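Plodmont Technical Institute
Automation Safety and Reliability, Unit 4
Handout: Loss of Grip in Two-Arm Cells
Revised 15 October 2025

Purpose

Students will review one fault from the Fultine teaching cell and prepare a written cause analysis. Read this handout before the laboratory period. Bring the cell logbook extract, pages 197 to 217.

Background

The fault occurred in July during a shared task, in which one arm handles a metal tray and the other a small block. The program checked finger position once, at closing, and never again. During a transfer the part slipped, the fingers closed further, and the controller kept reporting a good grip. The second arm then moved to a meeting point where there was no part to meet. The protective stop came 22 seconds later, on a force limit.
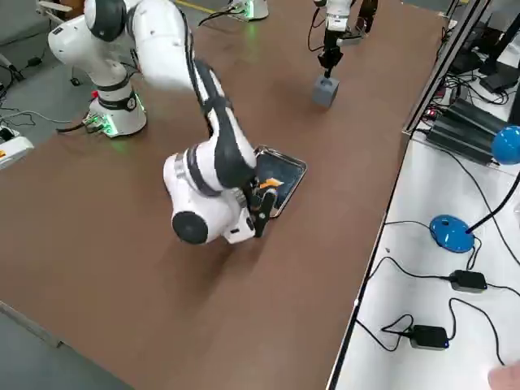
Oh objected at the review that the force limit should not be counted as a safeguard here, as it was set to protect the arm and would have allowed a hand to be pinched first. The review accepted the objection. Students should treat the stop as a late detection of the fault and should not credit it as a risk reduction measure.

Findings to be examined

1. Grip was confirmed at one point in the cycle only.
2. The two arms shared a start signal but no hold signal. A fault in one did not pause the other.
3. The restart procedure, taken from the Werow manual of practice, did not ask the operator to check for dropped parts.

Close work between two grippers leaves little room for error. When one tool holds a part and the other approaches it, a small shift in either grip changes the point of contact. 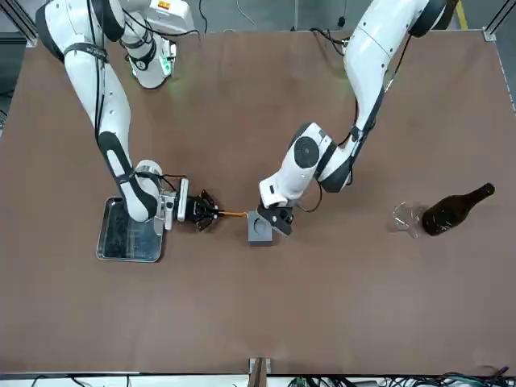
For this reason the revised program reads finger position throughout the transfer and holds both arms if either reading leaves its band. Speed is also reduced before the tools meet. Neither change removes the need to keep hands off the table while the arms are enabled.

Assignment

Submit a fault tree with the slipped part as the top event. State which branches the revised program closes and which remain open. Late work requires written approval from the instructor.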